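Simmering dried beans: lid position and evaporation

I have been cooking dried beans once or twice a week for a few years, and my results were inconsistent until I started paying attention to water loss. Salt and soaking get most of the discussion in recipes. The position of the lid gets half a sentence, usually "partially covered," with no indication of what part.

My kitchen in Darnville has an electric coil stove with a fairly coarse dial. The lowest setting that holds a simmer in an open pot will push a covered pot to a hard boil within a few minutes. Steam leaving an open pot carries off a lot of heat. Cover the pot and most of that heat stays in, so the same dial position is now too high. Anyone who puts the lid on and walks away gets split skins and foam on the burner.

The procedure I settled on is as follows. Soak the beans overnight in salted water and drain. Cover with fresh water by 2 inches. Bring to a boil uncovered and hold it there for ten minutes. For red kidney beans this step is a safety matter and should not be skipped, as they contain a lectin that a low simmer does not reliably break down. Then drop the dial, wait for the bubbling to slow, and set the lid on with a gap at one side. Check at 30 minutes, then more often.

My pinto beans are usually done at about 60 minutes from the end of the boil. Old beans take longer, and very old ones may never soften. I write the month of purchase on the jar. The bag I bought in March from Montoya, the small grocery near the library, cooked evenly and I have gone back for more.

Carmela Collado wrote in to ask whether a vent hole in the lid does the same job as a gap. In my experience it doesn't. The hole is small and relieves some pressure under the lid, but the pot still runs much closer to covered than to open. With a vented lid fully seated I turn the dial down one more step. 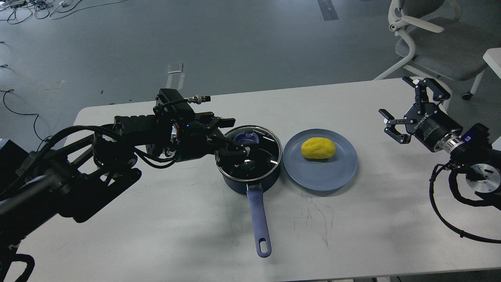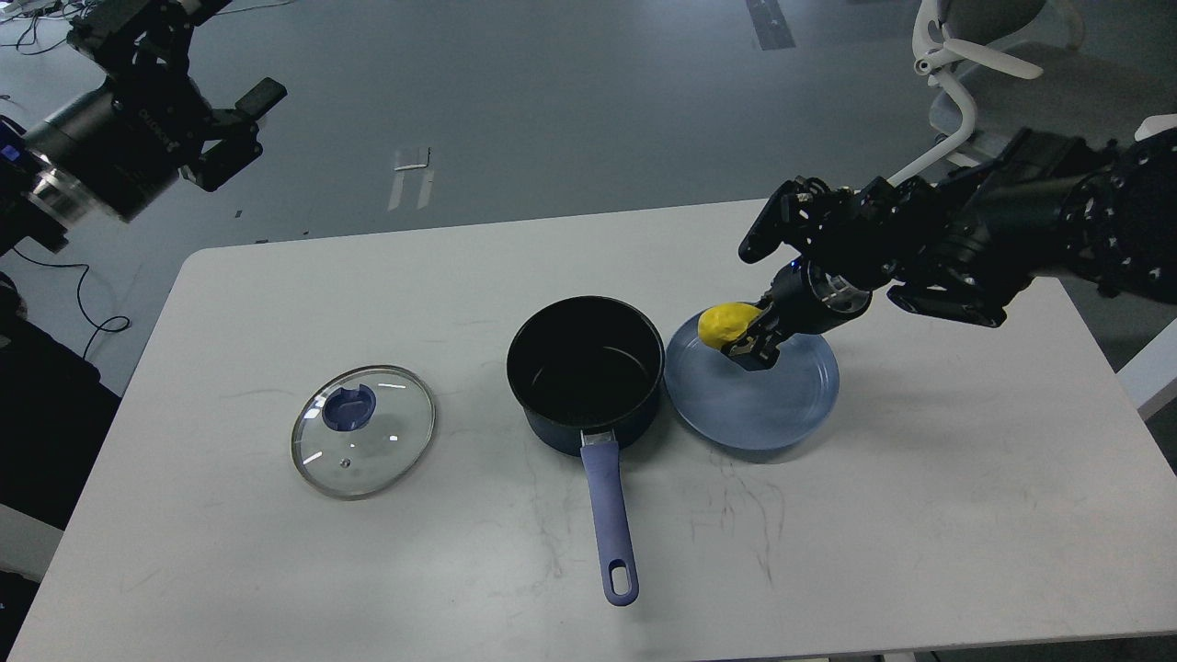
Pan width matters as well. A wide pot exposes more surface for the same volume of water, so it loses more per hour when open. If I have to use one, I keep the lid fully on for the first half of the simmer and have a kettle ready. Top up with hot water, as cold water stops the simmer and adds several minutes.

I also tested adding baking soda to the soak, 3 batches in all. The beans softened sooner, but the skins came off in the pot and I could taste the soda in the broth. I have stopped using it. Next I want to compare the oven at a low setting, lid on throughout, with the same pintos.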